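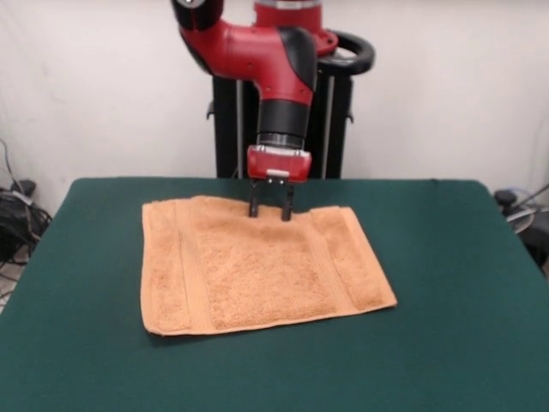 9 min read

Chapter 5
Where the Water Goes: Cloth, Fiber and Drying

I learned most of what I know about drying from a rented apartment with one small window and no clothesline. It was February, I had washed everything I owned, and two days later my jeans were still clammy at the waistband while a thin cotton shirt on the very same rack had been ready by lunchtime. I was annoyed! But I was also curious, and I started weighing things on the kitchen scale (my roommate was very patient with me).

So let's begin with that scale. Take a dry dishcloth that weighs 126 grams. Soak it, wring it out by hand as hard as you can, and weigh it again. Mine came to 200 grams, so 74 grams of water stayed behind even after all that twisting, and my wrists were sore. Where is it hiding?

Some of it sits in the gaps between the yarns, and that part is the easy water. Squeeze, spin or hang the cloth and plenty of it leaves. Some sits in the much finer spaces between the fibers inside each yarn, held there by capillary action, the same pull you met in Chapter 4 when we stood celery in colored water. And a little of it has gone into the fibers themselves. Cotton is mostly cellulose, and cellulose likes water a great deal. Polyester mostly doesn't, so a gym shirt comes out of the washer feeling nearly dry already.

My old lab partner Hafiz Manurung used to call these the lobby, the hallway and the bedroom, and I've never found a better set of names, so we'll use them all through this chapter. Lobby water leaves first, hallway water takes its time, and bedroom water only goes when the air around the cloth is dry enough to coax it out.

Now think about air. A wet cloth in still air soon wraps itself in a damp layer, and drying slows to a crawl. Open a door, switch on a fan, and the damp layer gets swept off. Heat helps too, but I think people give it too much credit. I've had socks dry faster on a cold windy porch than in a warm closed bathroom, and in Section 5.2 you'll work out how that can be.

Before you read on, try this at home. Wet two matching cloths, wring them the same way, and hang one flat and one folded in half. Weigh both every hour until bedtime and keep your numbers, you'll need them for the graph in Activity 11.

5.1 Three Kinds of Wet

Let's start in the lobby, with a wrung-out cloth and a drip that won't quit.

Share this chapter · 11 comments

We use cookies to remember your place in the book. Accept / Manage settings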